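Gendotmont Reservoir Trail: Permit and Access Changes

The Gendotmont district has revised the access rules for the reservoir trail and the two lakeside campgrounds. The changes take effect on 5/10/26 and apply to day visitors as well as overnight parties. Guides who hold a current season pass do not need to reapply.

Daily entries at the Skasley gate are now capped at 400. The cap covers hikers, cyclists and passengers on the shuttle. Vehicles that stop at the lower lot without entering the trail are not counted. Once the cap is reached, the gate stays closed to new entries until the next morning, and the ticket desk will not hold a waiting list.

The trail itself has been remeasured. Older maps give the high point at Khurana Ridge as 1,000 meters. The new survey puts it at 1,071 meters, and the marker post has been replaced. The difference comes from the rerouted section above the dam, where the path now crosses the shoulder of the ridge and no longer follows the service road. Walking time from the gate to the ridge should be planned at three hours up and two hours down.

Three of the older footbridges have been taken out. The crossing at the north inlet is a ford until further notice – it is not passable when the depth gauge reads above the yellow line. Parties heading for the temple steps should use the east bank path, which adds 40 minutes each way but stays open in all seasons.

Campsites are booked by number. Sites on the west shore have water taps and a covered cooking area. Sites on the east shore have neither. Fires are allowed only in the fixed pits, and firewood may not be gathered inside the sanctuary boundary. Stoves of any fuel type are accepted on both shores.
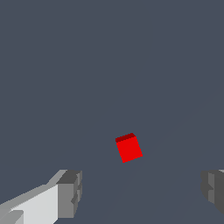 Boats follow a separate schedule. The first crossing leaves the dam landing at 7:30 and the last return is at 16:45. Bicycles are carried on the first and last crossings only. Tickets for the boat are sold at the landing and are not included in the trail permit.

The wildlife hides close for all of September during maintenance. The rest of the trail stays open in that month, apart from the spur to the marsh platform.

Permit requests for groups of more than 12 go to Yupin Hemmin at the Skasley gate office, at least two weeks ahead. Include the group size, the planned route and the number of nights. Single and family permits are issued at the gate on the day of entry.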